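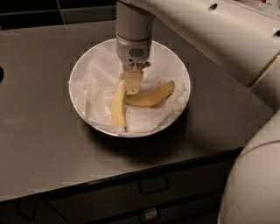 Food Scrap Collection Comes to the Lowther Building

Residents of the Lowther building will be able to set aside kitchen scraps for composting beginning in January. The service will be provided by Prarnum, which already collects from the Homton and Wultgate buildings, and it is included in the existing monthly charge. Participation is optional.

Each apartment that signs up will receive a lidded pail and a printed list of accepted items. The pail holds 2 gallons and fits under most of the kitchen sinks in the building. Residents who prefer to use a bowl or container of their own are welcome to do so, provided that the contents are carried to the collection room in something that does not leak.

Accepted items are fruit and vegetable peels, cores and stems, coffee grounds and paper filters, tea leaves, bread, rice, pasta and eggshells. Banana peels may go in whole. Produce stickers must be removed first. They do not break down, and at the Homton building they have been the most common item picked out by the sorting crew.

Meat, bones, dairy products and cooking oil are not accepted at this time. Plastic bags are not accepted either, including those sold as degradable. Prarnum has advised that certain certified bags may be approved later in the year, and the list will be reissued if that happens.

Several residents asked at the last meeting whether a pail or bowl may be lined with paper. Plain white tissue, unprinted paper towels and uncoated parchment may be used and can be emptied into the cart together with the scraps. Waxed paper, foil and glossy magazine pages must be kept out. Paper towels that have been used with cleaning products belong in the regular trash.

The collection carts will stand in the ground floor recycling room, to the left of the cardboard bin. They have green lids. The room is open from 8 in the morning until the outer doors are locked for the night. Prarnum will empty the carts two times a week and will exchange them for clean ones once a month. Residents are asked to close the lid fully after each use and not to leave pails or bags on the floor beside the carts.

In its first year at the Wultgate building, the service collected nearly 2,000 pounds of scraps. A portion of the finished compost was returned to the building for its planting beds, and the same arrangement has been requested for the Lowther courtyard.

The first delivery will consist of 50 pails, which will be given out in the order in which sign-up forms are received. Forms are available at the front desk and may be returned there or placed in the management office mail slot. Please write the apartment number clearly at the top. Residents who do not receive a pail from the first delivery will be placed on a list for the second, and may begin using the carts in the meantime with a container of their own.

Questions about accepted items should be directed to the management office during regular hours.

Building Management Office
Oct 17, 2018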